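How Robots Practise Inside a Computer

The robotics group at the Prasik Institute studies how a robot can learn to pick things up. A robot needs a great deal of practice, and in a real room this takes a long time. Things also get broken. For this reason, our robots first practise in a simulation, a pretend world made by a computer.

In the study called Zervas, the pretend robot made 2000 attempts at holding everyday objects, such as a picture frame. After each attempt, the computer gave it a score. The robot then changed its next attempt a little. This method is called "trial and error". You used it when you learned to catch a ball.
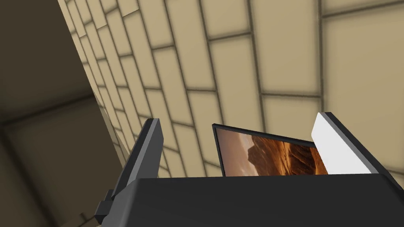 The pretend rooms are changed as well, so that the robot does not learn about one room only. Walls and floors may be given new colours and patterns. The study used up to 187 rooms, and 6 of them were kept back for a final test.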